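Kitchen & Water > Guides > Set-up

Stota under-sink water filter: Section 2, First use and taste check

Notes by Barbara Sowa. Updated 1/25/21

Read this section before you drink anything from the new faucet. The leaflet in the box says the filter is "ready in moments." I have installed enough of these to doubt it.

1. Close the cold water valve under the sink and open the kitchen faucet until it stops running.

2. Push the Stota cartridge into the head and turn it to the right until it stops. Hand tight only. The leaflet mentions a click. Mine has never clicked, and it has never leaked either.

3. Open the valve slowly, a quarter turn at first. Feel around both fittings with a dry paper towel.

CAUTION: Do not use thread tape on the push-in fittings. It does not improve the seal and can tear the ring inside.

4. Run the filter faucet for seven minutes and throw the water away. Gray or cloudy water at this stage is carbon dust.

5. Wait two hours, then run it again until the water is clear.

NOTE: The filter is for cold water only. Keep it under 38 °C. If your faucet mixes hot and cold, check which line you are on.

Checking the taste

The maker promises water that is "noticeably fresher." Maybe. Test it before you pay for a second cartridge.

6. Fill one cup from the filter and two from the regular faucet. Use matching cups, rinsed without soap.
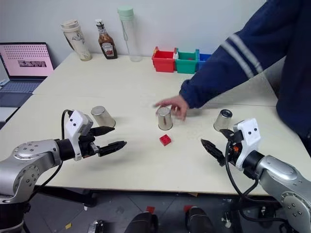

7. Have someone else move the cups around while you are out of the room, then taste and pick the odd one out. Repeat on another day. A single right guess proves very little, as one in three will come up by luck.

8. If you can't pick it out, the filter may still be removing something, but taste is no reason to keep buying cartridges. Ask your water company for its latest report.

Resetting the light

9. Hold the button until the light blinks twice. The light runs on a timer and knows nothing about your water. If the flow drops early, change the cartridge anyway. The part number ends in 2878.

Related guides
Tokarz faucet: fixing a slow drip
Descaling a kettle without the branded powder
Do pitcher filters need the fridge?

7 comments | 38 shares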